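Stullum Makers' Hall — Minutes of the April Planning Meeting

Start 6:30 p.m., back room. Notes from the last meeting accepted with one spelling fix (it's Agbeko, with a k).
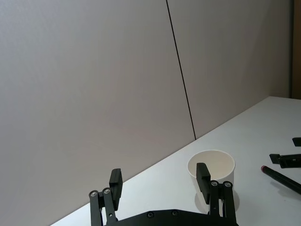
A member by the door asked straight away whether we were going to settle the paper cups tonight, as it had been put off twice already, and could it please go first. Agreed, and moved to the top.

1. Cups
We are staying with plain white paper for the open house! There was a good long talk about bringing mugs from home, and plenty of people liked the idea, but the sink in the back room is small and the dish rack is smaller. The closet count came to 854 cups, all sizes together, so nothing needs to be bought before summer. Lids are a different story. Most of the ones we have fit only the tall cups. Decided: no lids, cold drinks and coffee both served open, and keep drinks to the tables.

It was asked if used cups could go in the compost. The Cerketti bins take food scraps only, so no. They go in the regular trash until we hear otherwise.

2. Tables
White tables for drinks, the long brown ones for the hands-on projects. We tried the layout on paper and it looks great — much more room to walk than last year, and the coffee line no longer runs across the front door. Every table gets wiped down before opening and again at noon. Please use the soft cloths under the sink and leave the green scrub pads for the pots.

3. Walls
Long discussion, lots of fun. Half the room wants the big display boards back up and half loves the clean look. We landed on one row of visitor drawings, hung low enough for kids to see, and only on the hallway side. Blue tape, please. The clear kind took paint off near the light switch and we're still looking at the spot.

4. Snacks
The Agbeko bakery is giving us 92 rolls, and they are the good seeded ones. A very happy moment in the meeting. Someone needs to pick them up before 8 a.m. with a car that has a flat trunk. Butter and jam from our own shelf. Nuts stay off the menu this year.

5. Money
Spending limit for the day set at $25 for napkins and tape. Passed, 9 in favor, none against.

6. Plorkarex shelf
The Plorkarex shelf kit is still in its box in the hallway. It will go up after the open house. Until then, please don't stack coats on it.

Other items
The back room clock is slow again. New batteries are in the drawer with the tape measure.
The sign-up sheet for cleanup is on the fridge and already looks wonderful, though the last shift is wide open.

Closed 7:50 p.m. Next meeting in May, same room. Bring drawings!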